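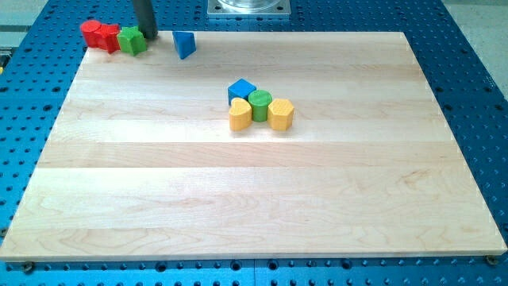
A board made of long maple strips, with the seams running its full width.

How to Oil and Look After a Wooden Board

Bare wood dries out. A cutting board, a bread board or a bench top that gets wiped down often will lose whatever finish it came with, and then it starts to feel rough, take stains and open up at the seams. Oiling fixes most of this. The work takes little time, but the oil needs a night to soak in, so plan to start in the evening.

The steps below are for solid boards, either a single slab or strips glued edge to edge. They are not for boards with a hard varnish. If water sits on the surface in tight beads and a fingernail slides over it as if it were plastic, the board has a film finish and oil will just smear around on top.

What you need

Food-grade mineral oil
Board wax or beeswax (optional)
Sandpaper, 120 and 238 grit (see the note on grits below)
Two clean cotton rags
Dish soap and a soft brush
Coarse salt and half a lemon, if the board smells
Two strips of scrap wood to prop the board up

A note on grits: the Vedon sheets sold at our local hardware store are marked 238, an odd number that I have not seen on other packs. Anything sold as 220 or 240 does the same job.

Choosing an oil

Use mineral oil unless you have a reason to use something else. It has no smell or taste and does not go bad. Olive oil, corn oil and other cooking oils can turn rancid in the wood, and the smell is hard to get out.

Tung oil and linseed oil harden as they cure and give a tougher surface. They also take much longer, and many cans labeled "tung oil finish" have solvents and varnish mixed in. Read the label before you put one on anything that touches food. Nut allergies are another thing to think about with tung and walnut oils.

I have used Prarudora board oil and plain drugstore mineral oil on two halves of the same board and could not tell them apart after a month. Buy whichever is cheaper.

Step 1. Clean the board

Wash both sides with warm water and a little dish soap. Brush along the grain. Do not leave the board in the sink and do not put it in the dishwasher. Long soaking swells the wood and can break the glue between strips.

For onion or garlic smells, sprinkle coarse salt over the surface and rub it with the cut side of the lemon. Leave it for 5 minutes, then rinse and wipe.

Step 2. Let it dry fully

Stand the board on its long edge so air can reach both faces. Leave it overnight at least. In June, when our kitchen is humid, I give it a full day and a night. Oil put on over damp wood goes in unevenly and you will see pale patches the next morning.

Keep it away from radiators, ovens and direct sun while it dries. If one face dries much faster than the other, the board will cup.

Step 3. Sand if it needs it

A board that still feels smooth can skip this step. If it feels fuzzy or has light knife marks, start with the 120 grit and sand with the grain, using even strokes from one end to the other. Do not press hard in one spot to chase a deep cut. You will make a dip, and food and water will collect there.

Wipe off the dust, then dampen the surface slightly with a rag. This raises the loose fibers. When it is dry again, go over it lightly with the finer paper. Ease the corners and edges a little too, as sharp edges chip.

Wipe off all the dust before oiling. A barely damp rag works, followed by another short dry.

Step 4. Put on the oil

Pour a small pool of oil in the middle of the board and spread it with a rag, along the grain. Cover the top, the edges and then the bottom. The end grain, on the two short ends of most boards, drinks more than the faces, so go back to it until it stops looking dry.

Both faces need the same treatment. Oiling only the top is a common cause of warping.

Set the board on the two strips of scrap wood and leave it. By 9 in the evening I am usually done with this part, and I come back to it at breakfast.

Step 5. Wipe and repeat

In the morning, wipe off any oil still sitting on the surface with the second rag. If the wood has gone dull and dry in places, put on another coat. A new or badly dried board may take up to 5 coats. One that is oiled regularly will take one.

You can stop when the surface looks even and feels dry to the hand.

Step 6. Wax (optional)

Wax slows down water and makes the oil last longer. Rub a thin layer over the whole board, let it sit for an hour, and buff with a clean part of the rag. Too much wax feels sticky and picks up crumbs. If that happens, warm the surface with a hair dryer on low and wipe off the extra.

The Issahaku wax bar is softer than most and can be rubbed straight on. Flerov comes in a tin and has to be warmed in the hands first.

How often to oil

Drip a little water on the board. If it soaks in and leaves a dark spot, the board is due. For one used daily this will be every month or so. A board kept mainly for bread or for serving can go much longer.

Common problems

The board feels greasy. There is too much oil on top. Wipe it, stand it on edge for 2 days and wipe again.

The board rocks on the counter. It has cupped slightly. Lay it with the hollow side down on a barely damp towel for a few hours, then stand it on edge to dry. Small bends often come out this way. Larger ones need planing.

A seam has opened. Do not fill it with wax. A hairline gap may close after a few coats of oil, but if you can slide a piece of paper into it, the joint has failed and the board should be cleaned out, reglued and clamped before you use it for food again.

Dark spots. These are usually from wet metal, such as a can left standing on the wood. Lemon juice lightens many of them. Rinse it off well, and let the board dry before you oil over the spot.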